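**Snack tubs - the January sort-out**

Quick one this month as I'm late getting this in. Stinside kitchen rota is up on the door, please look at it before you ask me.

So, snack tubs. We ended up with 37 asks for nuts on the last order form and only 19 for crackers, so nuts it is. Bulk bags have come from Dzene again, price up a bit but still cheaper than the shop on the corner. Dried fruit is late. Don't chase them, I've already rung twice.

How it works, same as before more or less:

- small square tubs with the clear lids, not the round ones (the round ones leak crumbs everywhere)
- scale on, tub on, zero it, then spoon in to 100 g
- big eaters can have 120 g but write it on the sheet or the sums go wrong
- lid on, press all four corners

Please use the spoon and not your hand. Clean hands for the lids as well, there's soap by the sink now. 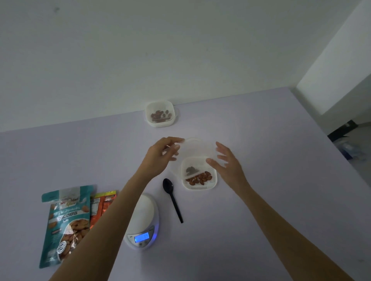
*Almonds, two tubs. Scale at the ready and the black spoon on the table.*

Wipe the scale when you've finished, it gets salty and then the buttons stick. If it won't settle, check it's flat on the table - the far end by the window slopes. Spare batteries in the Plavex tin, top shelf, behind the tea. Last person to take some please tell me how many are left!

Pouches: fold the top over and clip it. Open ones go in the left hand cupboard, unopened ones in the right. I found three almond bags open at once in there, which is silly, finish one then start the next.

Nut allergies - anything with nuts in stays on the nut shelf, lid shut, labelled. Seeds are done at a seperate time with a different spoon. The labels are the Skomix ones, they peel off in warm water if you leave them a minute. Don't scrape them with a knife, we've lost one tub that way allready.

Tubs back by the end of the month please, rinsed, WITH lids. Roughly a third came back without last time and I can't match them up. Odd lids in the basket under the counter if you want to have a rummage.

Next order form goes up when the fruit gets here. Ideas on the back of the old one, pencil's on the string.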